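Print this page | E-mail this page

Papering and Taping a Bench Top for Sorting Small Parts

Posted 2025-09-15

Quick one. People at the Gidcombe swap meet keep asking how I lay out a table so fittings don't wander off, so I'm typing it up before I forget the order. Nothing fancy. Brown paper, blue tape, a straight edge. If you've done a paint job at home you own most of it already.

What you need:

Brown paper, smooth kind, on a roll - wide enough to cover the table in one go if you can get it
Blue tape
Long ruler or a straight board
Pencil
Scissors or a knife
A damp rag and a dry one

I get my paper from Howells, a 100 foot roll. Last one I opened in June and there's still plenty on it.

Clear the top first. Wipe it, dry it. Grit under the paper shows up as bumps and then your pencil jumps. Roll the paper out the long way and let it hang over both ends. Smooth from the middle out with the flat of your hand. If it wants to curl, flip it and roll it out the other way up. Pull it snug, fold the overhang under, tape it on the underside. Don't tape down the top edges yet, you'll want to shift it.

Now measure. Decide how many sections you need before you mark anything. I always used to make them too small. Think about the biggest thing going in a section, then leave room for your hand on each side. Pencil ticks along both long edges, then both short ones. Join them up lightly.

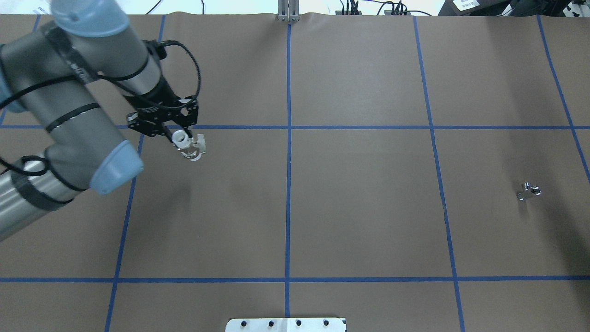 Tape lines are where people rush. Start at one end, press the first couple inches down, then pull out the whole length and hold it tight over your pencil line before you let it touch. Lay it in one go. Short bits patched together always drift, you'll see the wobble from accross the room. Seven strips did this top, and the one shiny metal piece lying on its side over on the right has plenty of bare paper around it, so you can pick it out at a glance. That's the spacing to aim for. Do all the strips in one direction, then cross them with the rest. Rub down each crossing with your thumbnail.

Check square with a ruler corner to corner on one section. Both diagonals the same? Fine. Off by a hair, leave it. Off by more than that, lift the strip slowly and lay it again. Slow, because this paper tears if you yank.

Using it:

One kind of part per section. Elbows with elbows, tees with tees. Write the size on a scrap of tape and stick it inside the line - not on the paper, or you're stuck with it. Anything you can't identify gets its own section till you can. Put parts down in the middle, off the tape. Threads snag on the edges and start them peeling.

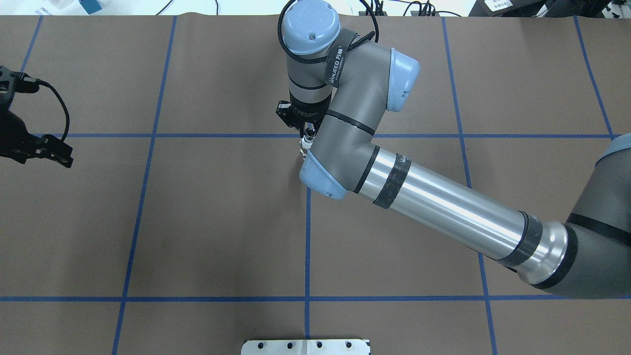
Fingers down close to the paper, just above one of the blue lines.

Upkeep is nothing much. Shake off crumbs with a dry brush. Oil spot, blot it, dont rub. Tape lifting at an end, cut that end clean and put a fresh bit over it. I did a bench in Mivthorpe that went 13 weeks on one sheet, but that was dry parts only. Greasy stuff, change it sooner.

When you pull it up, tape first, flat and low against the paper. Then roll the paper inward so the dirt stays inside. If the sheet's still good on the back you can flip it and go again.

More layouts when I get time. Drawer liners next, probably.

Print this page | E-mail this page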